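Call for Participants: Gripper Comparison Study
Osdale Centre for Applied Handling, Cutbridge site

The Osdale Centre for Applied Handling invites applications from members of the public and from working machine operators to take part in a comparison of two-fingered grippers for sorting light packaging. Sessions will be held at the Cutbridge laboratory and are open to people with or without experience of robots.

Purpose of the study

Crushed cans, thin plastic cups and film are awkward things for a machine to pick up. They change shape under pressure, they slip, and clear plastic is hard for a camera to make out. The Centre has spent the past year collecting recorded grasps with one type of finger pad and now wishes to compare it with a second, softer type under the control of different people. The archive at present holds 1,866 recorded attempts, of which 393 were marked as failed or abandoned. The study is led by Dr Gönül Bozkurt, with Hauke Petersen responsible for the laboratory and its equipment.

What participants will do

Each participant will guide a robot arm by means of a hand controller and move items of packaging between felt storage bins on a table. Both types of pad will be used, in an order set by the study team. A short practice period is given before recording begins. After each block of trials, participants will complete a written form on comfort, effort and how well they felt able to judge the grip.

Each session lasts two hours, including a break. Participants may be invited to return for a second session in March, though there is no obligation to do so.

Who may apply

Applicants must be aged 18 or over and able to sit or stand at a table for up to half an hour at a time. Normal or corrected eyesight is required. Left-handed applicants are particularly welcome — the controller can be set up for either hand. Employees of Kusitz, which supplies the pads, are not eligible, nor are members of their households.

Payment and travel

Participants will receive a fixed payment for each completed session. Those who withdraw part of the way through will be paid for the time attended. Reasonable travel costs within the Gündoğdu and Cutbridge area will be met on production of a receipt.

Data and consent

Arm movements, gripper force and pictures from the wrist camera will be recorded. Faces or voices that happen to be captured will be removed before any material is shared outside the Centre. Participants may ask for their records to be deleted at any time before the results are published. Written consent will be taken on arrival by Recep Aksoy or Şükran Ağca.

How to apply

Please write to Ilgın Yüksel, Study Coordinator, at the Cutbridge site, stating your age, preferred hand and any previous experience with robot arms or similar equipment. Applications close on Aug 19, 2026. All applicants will receive a reply, whether or not a place can be offered.
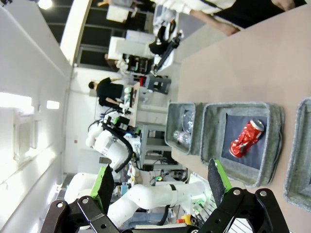 Do I need to bring my own safety shoes or gloves?

Closed, flat shoes are enough for all sessions, and gloves are not worn while using the hand controller. Please tie back long hair and leave loose scarves or jewellery in the lockers at reception.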